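Spent most of August on the equipment plan for our group, and a few people asked how we did it. Posting the main points here. We're small, we had one budget line, and most of it was gone before we looked at arms at all.

The first quote came from Hundovora. Arm, controller, two-finger gripper, stand. The price was fair. It left out the mount plate, the spare fingers, the cables longer than standard, and the training day. Add those back and the total was almost 280 percent of what the first page said.

So we asked every seller for the same thing: one number, everything needed to pick up an object on the day it arrives. Plorum answered in an afternoon. Jurčo took three weeks and sent a better list.

Where I changed my mind was simulation. I had it down as a nice extra. Now it's the first item on the sheet, ahead of the arm. We run the tabletop tasks there with the gripper models from each quote and see which ones we'd even want to pay for. 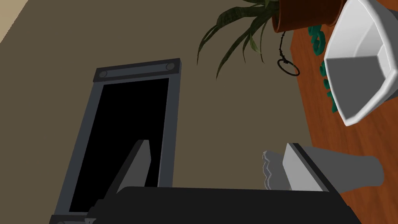

It also changed the order of spending. Compute first, then the gripper, then the arm. We used to do it the other way and end up with a nice arm and whatever gripper the leftover money would buy.

Numbers, for anyone making a similar sheet. We set a limit of 200 hours of compute for the first round of tests and used 172. The rest went into the second round. I'd ask for the same again.

What simulation won't tell you for the budget: how fast finger pads wear, how long a repair takes, what shipping costs when you send a wrist unit back. For that we called other labs that own the same model. Most of them were happy to talk. Ask what they bought in year 2, after the first order was closed.

Thin and crumpled things are a good test of a gripper before you buy. Everyone's demo uses a block. Ask the seller to send you the finger model and try it on your own odd shapes. Onby sent theirs the same day. Hundovora wanted a signed form, and we're still waiting for their side to sign it.

Service contracts: we skipped the full one and put the same money in a repair line we control. If the arm goes down for a month in the first year I'll post that this was a mistake.

Current state: gripper ordered from Onby, arm down to Plorum or Jurčo, decision depends on delivery dates. Jurčo is cheaper, but the quote runs out before our next budget meeting. I've asked them to extend it.

Someone asked for the spreadsheet. I need to take the prices out first, then I'll put a blank version up. It has a row for cables. Fill in that row.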